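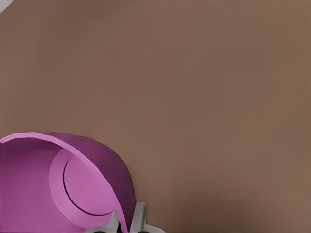
Words by the Features Desk, Vellum
From the April issue
Filed under: Home and Table

The Return of the Set Table

For most of the last three decades, the trade in household dishes moved in one direction. Families bought fewer pieces, bought them less often, and kept them for a shorter time. The twelve-place dinner service, once a standard wedding present, became a burden passed from one attic to the next. Department stores gave up the floor space. Several of the older potteries closed, and the ones that remained survived largely on hotel contracts.

That decline has slowed, and in some parts of the market it has reversed. The change is modest and should not be overstated. Households are not returning to fish forks and covered vegetable dishes. They are, however, buying bowls, and they are buying them in color.

The shift toward the bowl has been a long one. A generation ago the flat dinner plate took up the center of nearly every service sold in the country, and the bowl was an accessory to it, offered in one size for soup and another for cereal. Today many households eat the main meal of the day from a bowl at least as often as from a plate. The reasons are familiar to anyone who cooks: more rice and noodles, more dishes served with their broth, more suppers eaten away from the dining table. A plate is an awkward thing to hold on a sofa.

Manufacturers were slow to respond. Dratatus, a mid-sized maker of everyday dishes, did not sell a bowl apart from a full set until six years ago. The company had reasoned that a single bowl, sold alone, would draw customers away from the larger purchase. When it finally opened its catalog to individual pieces, the wide shallow bowl became its best-selling item within two seasons and has stayed there. The company now offers it in 14 colors. Its dinner plate comes in five.

The Question of Color

White held the market for so long that many buyers came to regard it as the neutral and correct choice. Restaurants preferred it because food showed clearly against it and because a broken piece could be replaced from any supplier. Home cooks followed the restaurants. Through most of the period under discussion, a buyer who wanted a deep green or a plum-colored dish had to look in secondhand shops or pay a studio potter.

The secondhand shops, in fact, did much to bring color back. Mansour, a resale warehouse that deals only in kitchen and dining goods, keeps careful records of what comes through its doors. In its most recent full year it took in 1,403 lots of dishes, ranging from boxed services to single saucers. Of these, 262 were sold on the day they were put out, and the staff report that strong color was the one feature most of those quick sales had in common. Yellow did well. So did a group of purples and pinks that had been thought nearly unsellable when the warehouse opened.

Such records describe one business in one city, and they cannot speak for the country. They do agree with what makers have seen in their own orders. Color has ceased to be a risk confined to the holiday season, and several firms that once treated it as a novelty now plan their production years around it.

There are practical difficulties. Deep reds and purples remain among the harder shades for a ceramic maker to hold steady, and a small change in the kiln can turn a plum glaze brown. Plastics and enameled metal accept color more readily, which accounts in part for the renewed interest in both. A buyer who hopes to add to a set over the years should ask how long a shade is expected to stay in production. Few makers will promise more than three years. Those that do tend to print the shade number on the underside of each piece, a habit that deserves to be more widely adopted.

Mixed Sets and Matched Sets

The matched set depended on a certain kind of household, one with a fixed address, a cabinet, and a reasonable belief that both would last. Fewer young households can make those assumptions. Many will move several times before they own a cabinet of any kind, and a heavy service is an expensive thing to pack.

The mixed set suits these conditions better. A household may begin with four bowls and four small plates and add pieces as the need arises. When one breaks, the loss is slight. Guests seldom object. Some hosts have come to prefer the look of a table on which no two places are alike, although others find it restless, and there is no rule that settles the matter.

For those who wish to mix with some order, three approaches are in general use. The first keeps a single shape and varies the color. The second keeps a single color family and varies the shape. The third, favored by collectors, keeps to one maker or one period and lets the rest fall as it may. The first is the easiest to store, as pieces of one shape will stack. This point is often overlooked in the shop and keenly felt at home, where a cupboard of bowls with different curves can take up twice the room of a cupboard of bowls that nest.

The rim also deserves attention. A rim in a lighter shade than the body has become common on colored pieces, and it gives a mixed table a thread of likeness without much effort. It serves a working purpose as well. Chips and wear gather at the edge of a dish, and on a pale rim they are harder to see from across a table.

What the Shops Have Learned

Zultance, a housewares retailer with stores in nine states, rebuilt its dining department last spring. The old arrangement placed boxed sets along the walls, with a few opened on display. The new one puts loose pieces on low tables at the center of the floor, where customers are free to handle them. The company set aside 300 square feet for the trial in each store and had intended to review the results after a year. It extended the plan to every location within five months.

The retailer found that customers who handled a dish before buying it returned it far less often. Weight was the property they mentioned most. A bowl that looks well in a catalog may prove too heavy to lift with one hand when full, and no printed measurement conveys this as well as picking it up. Depth was mentioned next, followed by the sound the dish made when set down.

Breakage in the stores rose, as expected. The company considers the cost acceptable.

Care and Keeping

The advice that follows is drawn from the printed care sheets of several makers and from long practice in this department's own kitchen.

Colored dishes should be kept from harsh scouring powders, which dull the surface long before they wear through it. A paste of baking soda and water will remove most gray marks left by cutlery. Pieces with a metallic line or decoration do not belong in the microwave. Enameled metal should be dried by hand, with particular care along the edge, where rust begins.

Stacks should be kept low. Six bowls is a sensible limit for ceramic ware. A square of felt or a folded paper napkin between pieces will protect a glossy interior, and many owners of older services continue this practice with everyday dishes as well.

Older colored pieces call for some caution. Certain glazes used before modern safety rules contained lead, and the color of a dish is not a reliable guide to what is in it. A piece of unknown age should be reserved for display until it has been properly tested. Buyers at estate sales should ask what is known of a dish and should accept that the answer will often be very little.

A Trade in Small Numbers

It would be a mistake to describe these changes as a full recovery. The large potteries are not reopening. Much of the new work comes from firms that produce a shade in runs of 1,000 pieces and then move on to another, and a business of that size employs few people. Skills that were once held by whole towns are now held by a handful of workshops, some of which have trouble finding apprentices.

Even so, the trade is in better health than it was ten years ago. Makers report steadier orders - and fewer of them placed at the last moment before the winter holidays. Retailers are giving space back to a category they had nearly abandoned. The resale market, long regarded by manufacturers as a rival, has begun to serve as a source of new ideas, and at least two firms have revived discontinued shades after seeing what they fetched secondhand.

Dratatus will add a serving bowl to its line in the fall, the first large piece it has introduced in eleven years. It will be sold singly, in four of the existing colors, with a fifth to follow if the kiln tests go well.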